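Up before seven, which I mention only because it won't happen again this month. March is like that. The light comes in at the kitchen window as if it had paid for the place, and I lie there feeling accused until I get up and make coffee.

The plan for today was the board. The plan for most days since Christmas has been the board. I told Myrto it would be a tray, then a serving board, then the top of the little hall table, and she has stopped asking what it will be and started asking when. A fair question. I said spring. She pointed out that there is one every year.

Bus to the shared shop, two changes, the board in an old pillowcase under my arm. A boy across the aisle stared at it the whole way to the bridge. I think he was hoping for a painting.

Clive Sedgwick was already in when I got there, sharpening something. Clive sharpens the way other men clear their throats. He has rented the bench by the window for as long as the place has been open and holds opinions on everyone's wood, mine in particular. He says maple this pale shows every mistake, and that I have picked a material poorly matched to my character. He then lent me his good card scraper, so I can't even be properly annoyed with him.

Spent the first hour looking. I am very good at this part. I turned the board one way and then the other, and tried to decide which face was the top, a matter I had settled twice before and written on the underside in pencil, and then sanded off the pencil. The side with the knot won again. Afia thinks the knot is a flaw and ought to be hidden under the fruit. I think that if you are going to cut up a tree you should leave it one remark.

Second hour, scraping. Little curls of maple, thin as onion skin, all down the front of my sweater and into my left shoe. The trouble with figured wood is that the grain changes its mind every few inches. You're going along nicely, feeling like a person in an old engraving, and then the scraper catches and you have torn out a patch the size of a lentil. I tore out two. I said a word. Clive didn't look up, but he stopped sharpening for a moment, out of respect or pleasure.

Silvia Ďurica came by at eleven with the finish she'd promised me, a jar with no label. It's a mixture of hers, oil and beeswax and something she won't name. I had meant to use the Raptis oil, having already bought a can of it and stood it on the shelf at home where it could watch me do nothing. Silvia smelled the can once last fall and handed it back without comment. So the jar it is. She says two thin coats and then leave it alone. Everyone says thin coats to me. I must look like a man who pours.

She also asked what grit I'd gone to. I said 400. She waited. I said I'd been thinking of going to 500. She said I could think about it while I went back over the 400. I've known Silvia for years and she has never raised her voice, and I would sooner be shouted at.

Lunch was a cheese roll on the step outside. Evanthia Lazaridis joined me with soup in a jar (everything in that building comes in a jar) and told me all about the table she's making for her sister. Eight legs. I asked if it was two tables. It is one table. She was very patient with me about it, and I still don't understand where the other four go.

Back in after lunch and things went better. I found the angle, or the angle got tired and let me have it. The pale stripe came up beautifully once the dull surface was off, and those swirly bits that I'd taken for dirt are nothing of the kind. They're in there for good. I kept wiping the dust away with my hand and tipping my head to see them move. A grown person, doing this for twenty minutes, in an apron that says Lillari on it from some long-dead coffee bar.

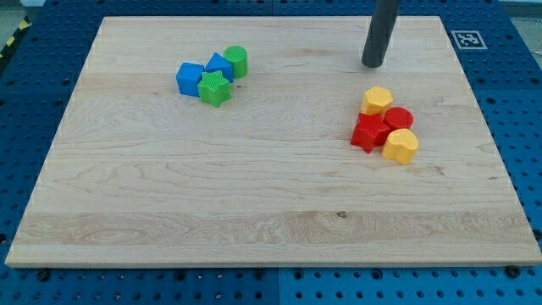

By three my wrist had gone. I do the stretches from the sheet the Osteo people gave me, when I remember where the sheet is, and it's currently under the leg of the kitchen table doing more good than it ever did me. So I stopped. I should like that noted. Old me would have pushed on and rounded over a corner and come home in a mood.

The corners are still square. The edges want easing, a hair, just enough that they don't bite, and I've promised to do that by hand and keep away from the router, which hates me. After that it gets Silvia's mystery coats. After that I suppose I have to decide what the thing is.

Paid my bench money on the way out and saw the sign-up list for the fall show. Clive has put his name down, naturally, for a chest of drawers. Evanthia has put hers down and written "table (1)" next to it, and I'm taking that personally. I picked up the pen and put it back. Then I picked it up again and wrote "board," very small, in a way that could be read as "bored" if I need it to be later.

Home by five. Myrto asked how it went and I said well, and she asked to see, and I unwrapped it on the bed because the table was covered in her tax papers. She ran her palm down it from one end to the other and found both lentils at once. Didn't say anything, just stopped her thumb on the first one and then on the second. Then she said it was lovely and had I thought about bread.

I have now thought about bread. It would be a very large breadboard. We'd need to eat a good deal more bread.

Potatoes for supper. Shavings in the bath. Must take Clive's scraper back before he starts telling people.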